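Category: Housing Markets / Working Papers

3.2 Listing duration and asking price

The sample covers detached and attached dwellings offered for sale in the Larnance district over nine consecutive quarters. After the removal of duplicate entries and withdrawn listings, 204 transactions remained. Asking prices were taken from the Dider listing service and matched to the registered sale price by lot number. Where a dwelling had been relisted with a second agency, the first listing date was kept.

Median time on market was longer in the outer neighbourhoods than in the centre, and the gap widened in the June quarter of the second year. Dwellings with a garage sold sooner than those without, although the difference disappears once floor area is controlled for. Postal questionnaires went to 3,000 recent buyers and sellers, who were asked how they had first heard of the property and whether they had attended an open house. Promotional items handed out by agencies were recorded under a separate heading. 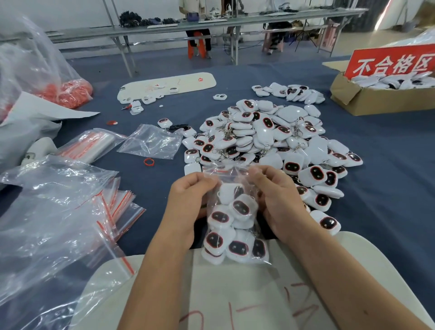
Figure 4. Keychain gadgets in a zip-lock bag, with more of the same on the table behind.

Price revisions were coded as a binary variable. A revision of less than $2,000 was treated as no change, as small adjustments in the Dider data often reflect rounding by the listing agent. Under this rule most attached dwellings show no revision at all before sale. Detached dwellings on larger lots were revised more often, usually downward, and the first revision tended to come late in the listing period.

Two agencies, Goren and Moschos, handled the majority of listings in the sample. Agency fixed effects were therefore included in all models reported in Section 4. Excluding the Moschos listings leaves the sign of the duration coefficient unchanged - its standard error rises, as would be expected with the smaller sample.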